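Ticket 329 - Kennedy home helper, simulated house, tidy-up chore
Posted in March by the Dundthorpe bench

Hello all, and thank you for being so patient with me on this one. The chore is a simple one to say out loud: pick up the speckled grey piece from the black surface and put it away. We ran it 6 times overnight and the grasp check failed on 5 of them, so I've gone back to the wrist view to see what the planner has to work with.
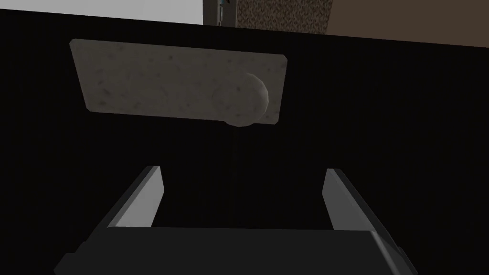

My first thought was the finger opening, but I widened that under ticket 261 and the numbers didn't budge. I now suspect the grasp picker treats the slab and the rounded lump as one shape - same colour, same speckle - and aims for a middle that suits neither. A person would just go for the lump, I think! Could someone at Ditau try scoring the two parts separately?

The other complaint was the long pause before each reach, so I pulled up the room view as well.

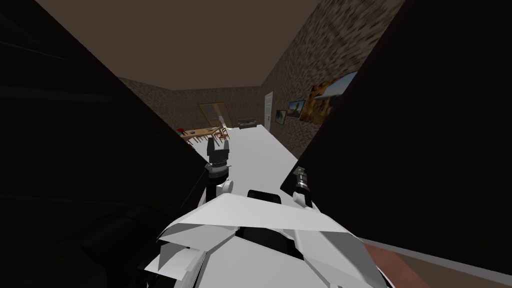
Torso view towards the sofa and white door, both arms forward.

I'd leave the pause alone until the grasp is sorted. Are we ready to promise anyone a tidy kitchen? Not yet, I'd say, but I'm fonder of the thing than I was. Leaving this open.

Related tickets
Flendlow: arm slow to return
Ditau: grasp scores missing from log

Contact the Dundthorpe bench | Back to top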